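Tirkness Shared Workshop: Gripper Build FAQ

Last updated Sun 26 September

What is the project?
We're building a hand-held two-finger gripper rig and using it to record everyday table jobs, mostly stacking and clearing dishes. The recordings go toward training a small arm called Weltura, which lives on the back bench.

Do I need my own tools?
No. Bring safety glasses and a laptop if you have one. Hex keys, crimpers and the printer are all here.

How long does a session run?
Most jobs are recorded in takes of 30 seconds or less. Plan on 15 takes before your wrist gets tired. Bowls are harder than plates — come in low, at the rim, with the jaws only slightly open.

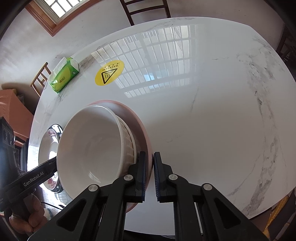
Go slowly on the close. If the jaws snap shut, the take gets thrown out and you start over. Keep the cable clear of the dishes as well.

Can I record at home?
Yes, once you've done one session with us. An ordinary kitchen or dining table is fine. Shiny surfaces are fine too, but note them on the sheet.

How many takes do you have?
Nearly 1,000 since April, from 38 different table setups.

What if I break something?
Dishes are no worry. If a jaw pad tears or a pivot screw works loose, stop and put the rig in the repair tub with a note. Don't glue it.

Can I buy a kit?
Not yet. The parts list is in the Stirnine folder on the shared drive.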